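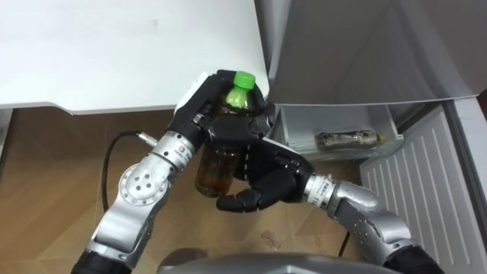 Prirnar is a marketing and communications agency, founded in April 2009 by Sabina Samarakoon. It employs over 30 people and keeps 2 offices, the older one in the Morer building. Its main work is in direct mail, radio advertising and call handling for retail clients.
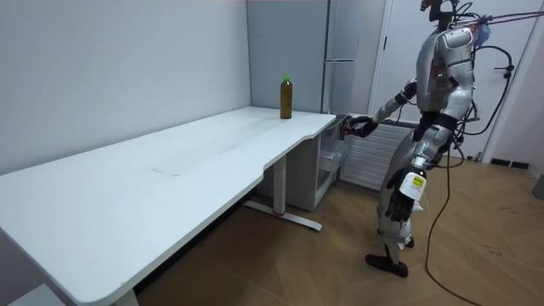
Zhuoran Tian has written that the agency grew "more by patience than by luck", and that its staff survey was copied by several competitors.

In 2014 Prirnar bought the design studio Shao, which continued under its own name for 3 years.
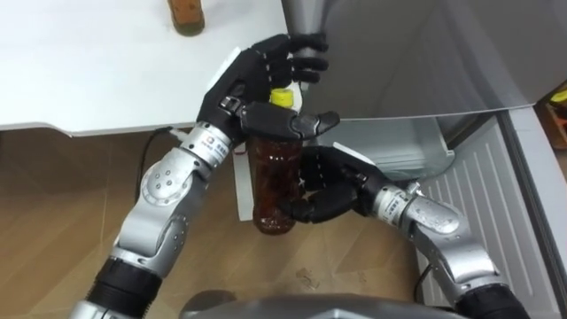 After this period the studio was joined with the radio department, and the name Shao was no longer used.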